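House rules for an arm at the sink
Speaker notes, Heravgate meet-up, 25 Sep 2022
Snežana Petkov

Opening (keep it short, they've just had lunch)

Hello, thanks for staying. I work on the Stelley kitchen project and I want to talk about rules. I know, rules. But I love this stuff, and I hope by the end you'll want to go home and write a page of your own. Ours fits on one side of paper and is taped up by the bench.

Ask for hands: who has an arm running in a room that was built for people? Wait for them. Then: who has written down who may walk past it? (Fewer hands, I expect. Be nice about it.)

Why a kitchen needs its own page

A factory cell has a fence and a floor plan that stays put for years. A kitchen has mugs that move, towels, soap, water, and a colleague who wants to rinse a spoon. The big standards are still your starting point, so please read them. They're good! But they leave you to work out what your own risks are, and that's the bit I want to spend the time on.

Tell the cable story here. In April we had a loop of cable catch on a tap handle when the wrist turned. Arm stopped by itself, no harm done, and Oduor Mollel wrote the first version of rule one on the back of a delivery note before we'd even untangled it.

Rule one: cables get their own check

Before the first run, move the arm by hand through the furthest poses of the task and watch the cable, not the gripper. Everyone watches the gripper. Look for slack that can hook on a tap, a handle, a bottle. Tie down what can be tied, leave enough for the wrist to turn. Repeat after any change to the task, even a tiny one.

Pause for questions on this one, people always have a cable question.

Rule two: clamps at the start of the day and after any hard stop

Whoever starts the session puts a hand on each clamp and signs for it. It takes almost 2 minutes. If the base has shifted you want to find out then and not when the fingers meet the side of the basin.

Rule three: sharp things leave the reach before power goes on

This one caused the longest argument we've had. The list says knives, peelers, graters and anything with a point. Reach means full reach, whatever the task uses. The trouble is that a worktop collects things, and people stop seeing them. So the person doing the check is never the person who set up the objects. Fresh eyes! If you copy a single line from our page, copy that one.

Rule four: glass and full cups

Start with empties. Plastic if the task lets you. If you need the real mug with the real glaze, fine, but say so on the sheet and have the dustpan ready.

Rule five: water

Taps off while the arm is powered, unless the task is written up as a wet one. Wet tasks need a second person, a covered gripper and a dry floor. We've run 11 wet tasks so far under this rule and I'm rather proud of the paperwork, which I will happily show anybody at the break.

Rule six: one voice

One person says go, anyone can say stop. The stop button stays in the hand of the person watching. Not on the worktop, not in a pocket. (Mime this, it gets a laugh.)

Writing yours

Six rules, we started with far more. Things that got cut: anything we couldn't check by looking, anything that said "be careful". Lostness, our logging tool, keeps the check sheet next to each run, so when a run goes wrong we can see who checked what. Aguiar did the first layout of the sheet and it has hardly changed.

Then the part about reading it out. New people read the page aloud at the bench, with the arm off, and point at each thing as they go. It feels silly for about a minute and then they start finding problems.

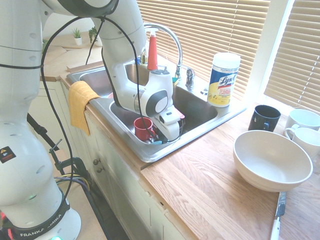
Pointing also shows you which rules are badly worded. If a new person reads "reach" and points at the wrong bit of worktop, the rule needs fixing. We changed rule three twice that way.

Last thing before questions: put a date on your page and a name for who may change it. Ours is me until next April, then Oduor. Copies are by the door, take one, scribble on it, and send me the scribbles.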